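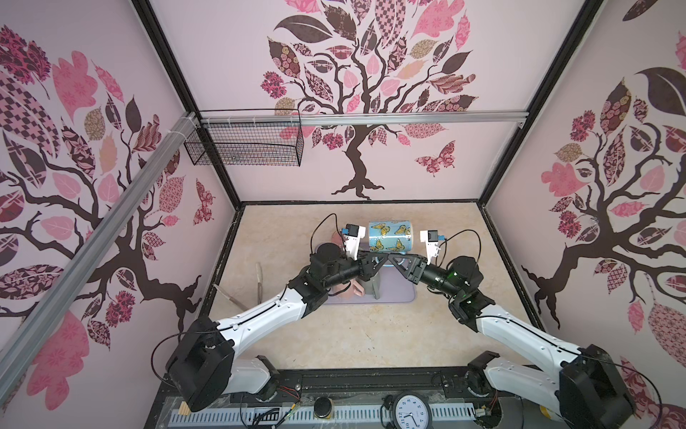

Motisska decorative wall panels are a printed lining for the inside faces of open-fronted enclosures, display bays, booths and small alcoves. They are supplied flat and fitted as a set of three: back, left and right. The Orchard Pink pattern puts one dark-trunked tree on each wall over a pale pink ground, with leaves in pink, maroon and tan, and the canopy on the back panel is filled with checks, florals and paisley. A butterfly sits to the right of the trunk on the back panel and a smaller one near the lower right of the left panel. The pattern is also shown with a beige marble-patterned work surface, a lavender mat and a light blue butterfly tin, none of which are included.

Print | E-mail this page
7 shares

Construction

Each panel is a printed face layer bonded to a rigid backing 3 mm thick. The face has a matte finish to limit glare under overhead lighting. Colour is consistent within a production batch but may vary slightly between batches, so order all panels for one enclosure together. The batch code is on the rear of each panel, lower left corner.

The trees are drawn to suit their position and the panels are not interchangeable. The rear of each panel is marked B, L or R, as seen from the open front. A reversed left and right pair will fit physically but the branches will not read correctly at the corners.

Sizing

Panels are cut to order up to a maximum width of 148 cm. Supply the internal measurements of the enclosure, taken at the top and the bottom of each wall. Where the two differ, we cut to the smaller figure. The pattern is scaled to panel height, and very wide, low formats will lose part of the outer branches. A proof is sent by e-mail for any size outside the standard list, and cutting does not start until the proof is approved.

Fitting

Panels can be fixed with the adhesive strips supplied or held in a slotted metal frame. For slotted frames, state the slot width when ordering. Strips are suitable for painted board, melamine and bare aluminium. They are not recommended for raw timber or textured masonry.

Fit the back panel first, then the sides. Clean the substrate with isopropyl alcohol and allow it to dry. Leave the strips for 24 hours before hanging anything in front of the panel. Corners may be left as a plain butt joint or covered with the Stolten edge trim, available in black or natural aluminium.

The panels are a decorative surface and carry no load. Baskets, lamps, cable runs and similar items must be hung from the frame or a separate rail — never from the panel face. If a rail has to pass in front of the back wall, keep it close to the top so the canopy stays visible.

Care

Dust with a dry microfibre cloth. Marks can be removed with a damp cloth and a mild, pH-neutral detergent. Do not use abrasive pads, acetone or citrus-based cleaners. The inks are rated for indoor use only, and continuous direct sun will fade the pinks before the maroons.

Ordering and returns

Standard sizes ship within 7 working days. Cut-to-order sets require additional time, confirmed with the proof. Uncut standard panels may be returned in their original packaging within 30 days of delivery. Cut panels are not returnable unless faulty. Replacement single panels can be ordered by quoting the batch code, although an exact colour match cannot be guaranteed.

Related patterns: Fashola (geometric, ochre and charcoal) and Clilance (reeds, grey-green). Both use the same backing and fixing system.

Pattern design: Yasaman Khosravi
Page revised 20 August 2019

3 comments
Print | E-mail this page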